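3.2 Work surface and textile items

The folding and wiping trials were carried out at the Nolbridge site, in a room set up for the study of everyday textile handling. The surface used in this part of the work was chosen to be plain. Earlier work at Drilldale had used a patterned tabletop, and raters there found it hard to agree on where the edge of a folded cloth lay. A plain, pale background was therefore adopted for all later sessions, and the same choice was kept for the comparison reported in Section 4.
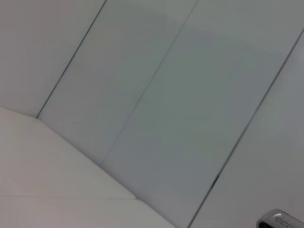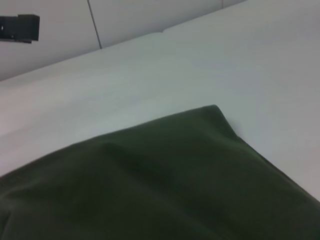 Figure 2. Work area and textile item. First picture: the pale surface and the gray panels next to it. Second picture: a green cloth on a pale surface, with one corner slightly lifted.

3.3 Describing the state of a cloth

A cloth has no fixed shape, and a short written record of its state depends on which features the rater is asked to note. Following the scheme proposed by Jabłońska, we recorded three features: the visible corners, the visible edges, and any ridge or crease that crosses the body of the cloth. Color and weave were entered once per item and were not rated again.

Corners were given the most weight. A corner that lies flat is easy to place on a plain background but can be hard to grasp. A corner that is slightly raised, as in the second picture of Figure 2, offers an obvious starting point for unfolding or straightening. Raters marked each visible corner as flat, raised, or turned under. Where a corner was curled so far that its tip could not be seen, it was entered as turned under and its position was left blank.

Creases were harder to rate. A soft ridge may mean that the fabric is folded over on itself, or only that it is bunched, and the two call for different actions. A folded layer has to be lifted and turned back, while a bunched area can often be smoothed with a single pass of the hand. Raters were told to enter a crease as a fold only when a second edge could be seen, and to enter all other cases as "ridge, type unknown." This rule lowered the number of folds recorded but improved agreement between raters.

The full set holds 3000 written records. Of these, 667 contain at least one ridge of unknown type. Dark, matte items are heavily represented in that group – shading across such fabric is slight, and a shallow bend can be missed altogether. Lighter items were easier to rate for creases, although their outer edges were less distinct against the pale surface.

3.4 Rating procedure

Each record was prepared by 2 raters working separately. Before starting, both raters completed a practice set of 80 records drawn from the Drilldale material, and differences were discussed with the study lead. No discussion was allowed once the main set had begun. Records were entered in the Vorkance form, which shows the three features in a fixed order and does not accept an empty field unless the rater selects "not visible."

Joint lines in a work surface were not to be recorded as edges of a cloth. The same instruction applied to seams between wall panels. Where a cloth extended beyond the visible area, raters described only the part that could be seen and made no estimate of its full size.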